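4.2 Music in the aftercare houses

Our second question was whether group music helped the girls and young women stay on in aftercare once the first hard months were behind them. Of the 307 residents whose records we were allowed to read, 155 had joined the Varkska program, in which small groups learn a few songs together and, when they feel ready, play them for the rest of the house. We were heartened to find that many kept coming long after they were free to stop, and several went on to help the newer girls find their feet, which the staff at Clirnutov spoke of with real fondness. Attendance dipped in December, when travel home was most common, and recovered afterwards.

Figure 2. Pale wooden board on a blue perforated table.

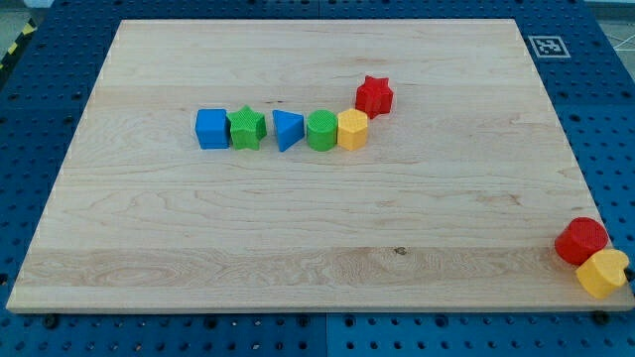

Pasichnyk, on reading a draft of this section, replied that staying on is a generous measure, and that some girls may have stayed simply for want of a safe home to go to. We think this is fair, and we return to it in section 5.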